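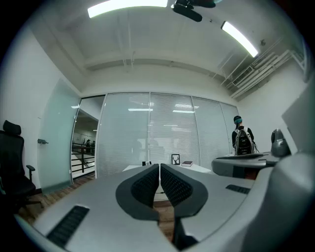
Hand-held gripper no. 1, fingers and pads, with the white table beyond.

GRIPPER SAFETY CHECK, KUVDALE ROOM
Filled in by Munther Rawashdeh, September

A warm hello to whoever picks up this sheet next! I've written rather more than the boxes allow, as usual, but the fault on gripper 16 gave us all a bit of a fright and I'd sooner you had the whole story.

1. Finger pads seated and clean: OK
Wiped both pairs. Please do look right into the corners, where the grit likes to hide.

2. Fingers close evenly: FAIL on 16
The left finger stuck half shut and then let go with a real snap while Oakley's thumb was near it (only a pinch, thank goodness, and a cup of tea put things right). The log shows it stuck at cycle 2000. Tagged and put away until Drirton send the new spring.

3. Vent slots clear: OK
Fluff in one of them, brushed out.

4. Cables and backpack straps: COMMENT
A hanging loop can catch on a chair arm or a door handle, so tuck it in before you set off, and ask a friend to check behind you. It's ever so hard to see your own back! 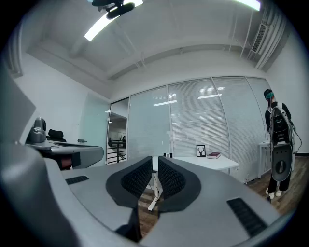 Item 4: backpack rig being worn, cable looped at the side.

5. Walkways and doorway: OK
Plenty of room to turn, but the rig does stick out further than you think.

6. Battery charge before use: 67 per cent, OK
The Rillska sheet asks for 22 as the least, though I'd be happier with more.

7. Stop button tried on each unit: OK
Pressed twice, both times good.

Still to do: fit the spring, run 16 with empty fingers, and have a second person sign before anyone uses it again. Do ring me if anything feels stiff, even a little.

Signed: M. Rawashdeh
Second signature: waiting for spring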